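March 25, 2021

Spent most of the morning on cloths again, and I'm starting to have opinions! The rusty brown one is my favorite of the Rantala bundle so far — it's fuzzy, it's got some thickness to it, and the color is easy to find on the pale table even when my eyes are tired. It does hold a wrinkle, though. I laid it out flat and smoothed it with my palm and the long up-and-down creases were still sitting there when I let go.
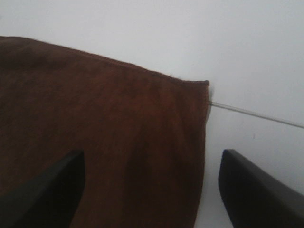 Lint is the other thing. Little pale fibers keep showing up at the corners, and I'm pretty sure they come from the white towels I had in the same bin (my fault, I never sorted it after August). Fulvio Vitale wants me to try a lint roller before we fold anything. Fine by me, but we're down to one roll, so please don't use it on your sweaters.

Folded in half 14 times, and 7 of those I'd be happy to put on a shelf. The bad ones mostly had the top edge buckling. Tomorrow: steam it, then start over with the thin ones.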